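June 16, 2020
By Adaeze Isah

I've been threatening to write something about the fishing game for weeks, and now that the Kovlow newsletter has a gap in it (thank you, Fouzia!) I'm grabbing the space before anyone fills it with bin collection dates. So, the news: the old hook-a-fish stall that used to come out at every winter fair is back in one piece, cleaned up, and going out on loan to families from this week.

It's a blue tub, some water, a net and four little green fish.

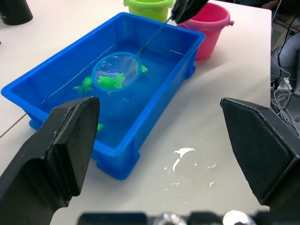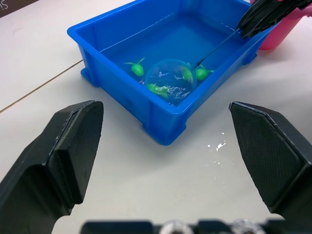
If you came to the December fair you'll remember the queue. We had it squashed in between the cake table and the coats, and there was a puddle by the door from the first ten minutes onwards. My own nephew went round four times and then asked if he could take the net home. We made £86 on that one stall, more than the raffle, and I'm still a bit smug about it because the raffle people had a hamper.

After that it all got put away damp, I'm sorry to say, and when Liudmyla Mykhailiuk opened the cupboard in spring the smell was really something. She's the one who rescued it. She took the whole lot home in the back of her car, scrubbed it with washing-up liquid, then did it again with vinegar, then left everything out in her garden for a weekend. She sent me a message saying the fish had "come up lovely" and she was right, they're as bright as the day we got them.

The new bit is the lending. We can't run a fair at the moment and I don't know when we will, so Kulsoom Swati suggested that the games might as well be in people's houses as in a cupboard. We've got 109 families on the newsletter list and I know for a fact that plenty of them have small children who have had quite enough of jigsaws. You borrow the game for three nights, you wash it, you bring it back. That's the whole scheme, and Kulsoom got it all down on half a sheet of paper, which I've pinned up by the noticeboard.

How to book: ring or text Kulsoom, whose number is on the back page. Collection is from the side porch at the Distia Hall on Tuesdays and Fridays, between four and six. Please don't go in, just knock on the glass and step back, and she'll put the things out for you. There's no charge. If you'd like to put something in the tin it goes towards the hall roof, where we've now got £1,220 and need a good deal more than that.

A few things I've learned from having it on my own kitchen table, since I insisted on a go first. Fill it less than you think. I filled ours far too full the first time and spent the evening wringing out tea towels! Warm water is kinder if you've got little ones who like to stick their whole arm in. Put a towel underneath, and do stay right beside them the whole time, however shallow it is, then tip it out as soon as you've finished.

As for rules, well, everybody has their own. At the fair we played it that you got 20 seconds and kept going until the whistle. At home my sister's two made up a version where you have to name the fish before you're allowed to catch it, and if you get the name wrong it goes back in. The adults were hopeless at that one. Naheed Satti says her lot play it one-handed with their eyes shut, and I can well believe it, having met them. (The Satti household has already had it twice, by the way, under the heading of "testing", so they can go to the back of the queue now.)

It's harder than it looks, too. You come down from above, the fish slides off sideways, and everyone watching tells you what you did wrong. I had a very long sit with it one evening after the children had gone up to bed and I'm not going to say how late it got.

Next out of the cupboard will be the skittles, if we can find the ninth one, and after that the big floor draughts from the Kuriria playgroup, who are clearing out and have very kindly offered us first pick. Fouzia Minhas is collecting those with her van. If you have a ninth skittle at home (red band, chipped at the top, last seen at the summer picnic) please drop it in at the porch and we won't ask any questions.

The fishing game is booked out until Friday. After that it's free, so get your texts in to Kulsoom.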